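Tellura Community Forum > Simulation > Good practice
Thread: House rules for kitchen scenes, draft 4, please pick holes in it

gripwell
Posted November 20, 2024

We've been running household tasks in sim at Stimthorpe long enough that everybody has their own habits, and it shows in the logs. I wrote the habits down as rules and I'm really happy with how short the list came out! I'd love to have the Jestthorpe people use the same ones, so tear into it.

Rule 1. Every episode starts with empty fingers, and the wrist view has to prove it. I want the gap between both fingers readable before the first motion command goes out. If the housing or a counter edge hides the gap, move the start pose and try again.

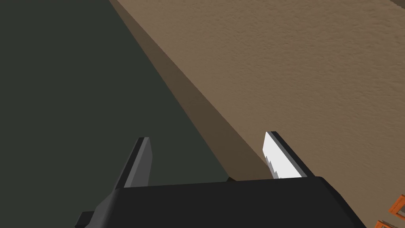

Rule 2. No contact in the first 20 steps. If the arm touches anything before then, throw out the episode and log the seed.

Rule 3. Doors are opened fully before any reach toward a shelf. Half-open doors swing back into the forearm, and then you're grading the door physics.

Rule 4. Keep failures. A batch of 400 with the failures left in is worth more to me than a cleaned one.

hingepin
Agree with 1, 2 and 4. Rule 3 is too strict. "Fully" means something different on every cabinet model in the Makokha set, and a few of them stop against a wall long before the joint limit. Please write an angle, or write "clear of the arm's path." I'd take the second.

lowtorque
I'd go further and drop rule 3. People reach into half-open fridges all day long. If the policy can't handle a door that moves a little, I want to find that out in sim, where it costs me a coffee break.

gripwell
Fair, but then it should be its own test with its own name. Mixing the two is how we ended up arguing over 40 episodes last time. I like "clear of the arm's path" a lot, stealing that.

My other worry is the second arm. Two-armed robots need a rule for the hand that isn't working, and I don't have good wording yet. Take a door with shelves on the inside: right gripper close to the top shelf bar, left gripper open with its fingers pointing up, small items on or near the shelves. Where is the left one allowed to be? 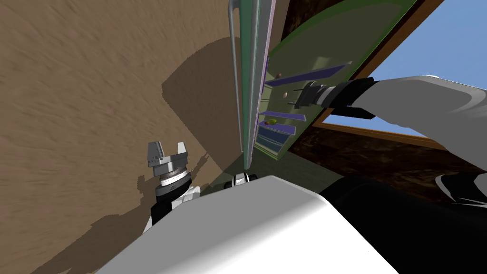
Rule 5 (proposed). The idle hand stays out of the door's swing and out of the working hand's path, fingers open, until the task calls for it.

hingepin
Yes to rule 5! Add that it must be visible in at least one camera. I've had an idle hand leaning on a drawer for a whole batch and only caught it from the contact log.

lowtorque
Why fingers open? Closed takes up less room and snags less. Ours are parked closed and I haven't had a complaint.

gripwell
Open matches rule 1, so the same check works for both hands. I see the snag point though. Would you accept "open or closed, but the same for the whole batch"?

lowtorque
I can live with that. Still don't like rule 3.

seedling_7
New here, and this thread is great — I've been looking for something like it for weeks. Does rule 2 count contact between the robot's own two hands? Mine brush each other on reset.

hingepin
I'd count it. Fix the reset pose first, then collect.

gripwell
Same answer from me, and I'll put it in the text. Draft 5 goes up in December with the new wording for 3, and lowtorque's half-open door gets a separate test page. Send me your ugliest cabinet models before then, please, I want to try them all!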